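Accueil | Recrutement | Appels en cours | Contact
Imprimer | Envoyer par e-mail
Temps de lecture : 2 min

Appel à participation : règles de manipulation des composants par bras robotisé

Roson recherche 18 personnes pour relire et mettre à l'épreuve son guide de bonnes pratiques sur le montage robotisé de pièces informatiques. La version de travail compte 47 règles, de la prise du processeur à l'arrêt du bras. 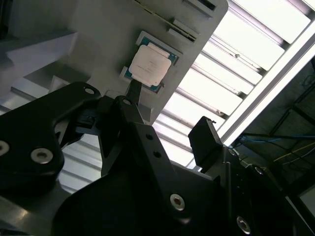 Sont attendus des techniciens de maintenance, des intégrateurs et des préventeurs. Il faut savoir lire une procédure et rédiger une remarque claire. La programmation n'est pas exigée.

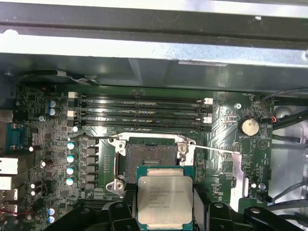 Processeur Intel Xeon tenu par la pince, au bord du socket ouvert.

Chaque participant relit le guide chez lui, puis passe deux journées à l'atelier de Zurnport. Il y applique les règles qui lui sont confiées et signale celles qui sont ambiguës ou inapplicables.
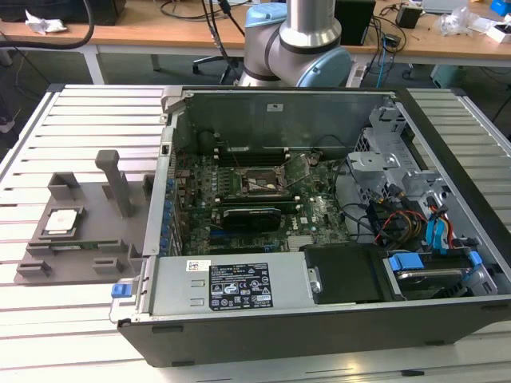

Roson – Pôle Sécurité et méthodes

Le pôle verse une indemnité forfaitaire et rembourse le trajet. Les chaussures de sécurité sont à apporter, le bracelet antistatique est prêté. L'accès à la zone du bras suit une consigne signée à l'arrivée. 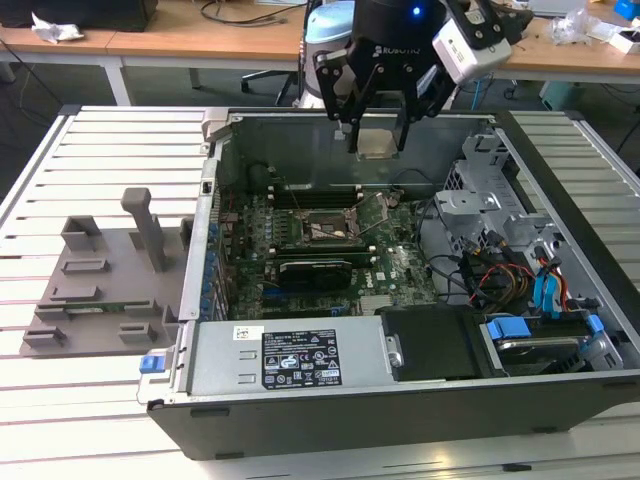 Faut-il avoir déjà travaillé avec un bras robotisé ?
Une demi-journée de prise en main est prévue pour les débutants, avec Edem Kwofie.

Candidatures (CV et quelques lignes de motivation) à adresser à Awuor Shemweta avant le 11 avril 2022.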